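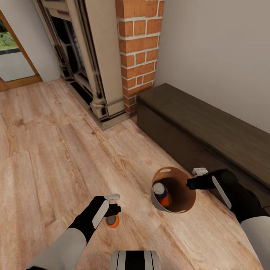

Left hand on the orange-rimmed piece, bucket waiting on the floor with the bottle inside. Sim run, May.

---

Big week for the Craddock cell! We retuned both grippers in the simulator, and I love how the left one pinches now – 2 fingertip gains changed, everything else left alone.

---

Settings, if you run the same setup: grip force at 70 percent, settle time 200 ms. Wrist offsets get rezeroed before every batch.

---

Next up is the right wrist. It still drifts a bit on long reaches – ideas welcome!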